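Textile Care, Unit 2: Washing small items by hand
Handout for the practical, Nimari Centre

Read this before the practical. Bring one dark item of your own, no bigger than a T-shirt, and a light towel you don't mind marking.

Check the label first. A tub with a hand in it means the item can be washed by hand. A tub with a cross through it means it can't go in water at all, and you should choose something else to bring. If the label has been cut out, treat the item as delicate and use cool water.

Test for loose dye. Dampen a corner on the inside, press it against white kitchen paper and count slowly to twenty. Navy, purple and deep red are the usual culprits. If colour comes off, wash the item alone and don't leave it to soak.

Filling the basin. A bathroom basin is fine for one item. Wipe it round before you start, as toothpaste and soap scum will transfer to dark cloth. Put the plug in, run the water and stop well short of the overflow hole. Dissolve the detergent before the cloth goes in. We use Fludora liquid in class; the dose is on the board by the sinks. With powder, stir until you can't feel any grains.

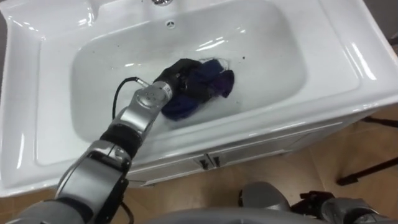
Push the cloth under and hold it there until the trapped air has come out. Then press and release, working from one end to the other. Don't rub dark fabric against itself, which leaves pale lines along the folds. Turn it over after a minute or so and do the same again. Cuffs, hems and underarms need longer than the rest.

Rinsing. Let the water out with the cloth held to one side so that it doesn't cover the plughole. Refill with clean water at the same temperature and press again. Most items need 3 rinses. If the water still feels slippery, do another.

Getting the water out. Squeeze, don't wring. Lay the item on the towel, roll the two up together and lean on the roll. Knits should be dried flat, while woven cotton can go on a hanger. Keep dark colours out of direct sun.

For your record sheet, write down the fibre content, the result of the dye test, the number of rinses and the drying method. Sheets are collected at the end of the practical. Unit 3 covers stain removal and starts in November.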